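Paid home and bench testers wanted: Zosero two-arm folding kit

Fourie is looking for 13 people to test the Zosero, a two-arm tabletop kit for handling laundry and other small household items. The kit goes on sale next year. Before then we want it used by people who did not design it, on their own towels, in their own space.

You do not need a background in robotics. You should be comfortable with a hex key, able to follow a wiring diagram, and willing to write down what went wrong in plain words. About half of the places will go to people who have never set up a robot arm before.

Testing runs for 10 weeks, starting in June. We ship the kit to you and pay the return freight. You keep nothing at the end except the fee, so please don't apply if you are hoping for a free kit.
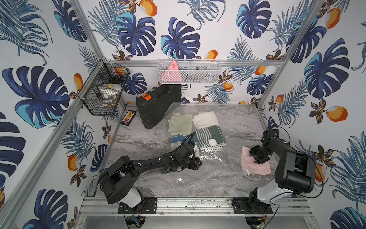
WHAT THE WORK INVOLVES

Both arms bolt to mounting plates on the front rail of an aluminum enclosure. You choose the wall covering and the floor surface. Part of the test is finding out how the grippers cope with different backgrounds, so patterned walls are welcome, and so is a floor that isn't bare. A typical session uses several towels in mixed colors and stripes, and the main tasks are picking up, moving and folding.

Each week you will:

Run four sessions of 45 minutes each, at any time of day.
Fill in a short log after every session, noting each dropped or missed item.
Join a phone call on Monday at 5 p.m. with the other testers.
Check the bolts and cables before the first session and report any wear.

Some weeks we will ask you to change one thing, such as the floor covering or the kind of cloth. Please don't make other changes that week.

WHAT YOU NEED

A sturdy table or bench that can stay set up for the whole test.
A grounded outlet close to the bench.
A room you can close off from small children and pets while the arms are on.
Your own towels, at least six, in more than one color. Old ones are fine.
An address in or near Pukholm or Fladstead. We make one setup visit and one visit at the halfway point.

PAY

The fee is $3,848 for the full test, paid in two parts: $981 after the setup visit and the rest when the kit comes back to us. If you have to stop early, we pay for the weeks you finished. Damage from normal use is our problem and won't be taken out of your fee.

HOW TO APPLY

Send a short note to Pao-chu Choi, test coordinator, through the contact form on this site. Tell us where you live, what space you have, and what you have built or repaired before, if anything. A photo of the bench helps. No resume is needed. Everyone who applies will get a reply, and those on the short list will be asked to a 20-minute call.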